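Meralach Valley Water District

The Meralach Valley Water District is a public utility that supplies drinking water to the town of Vondville and the farms along the lower Meralach River. It serves 2,000 household connections and is governed by an elected board that meets at the district office on Sachdeva Street.

History

Before the district was formed, most homes in Vondville drew water from shared wells. Several of these wells ran low during a long dry period, and residents voted to create a single body with the power to build and maintain a supply system. Gilberto Ticona, a surveyor, was appointed as the first general manager. Under his direction the district laid its first main from the springs at Trilteck to the center of town. The line was later extended to the east bank of the river, where 477 homes were connected.

Supply and treatment

Water is collected at the Trilteck springs and held in a covered reservoir at an elevation of 812 feet. It is filtered, treated with chlorine, and carried by gravity to most of the service area. Homes on the upper slopes are supplied by a pumping station. The district tests samples from 14 points in the network and publishes the results each March.

Household use

Kitchens account for a large share of indoor demand in the service area, after bathrooms and laundry. District rules require a shutoff valve beneath every kitchen sink installed in a new home. Older homes must meet the same rule when their plumbing is replaced.

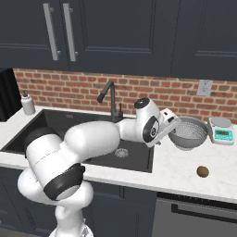 Permits for such work are issued at the district office, and an inspector must approve the new plumbing before the wall or cabinet is closed.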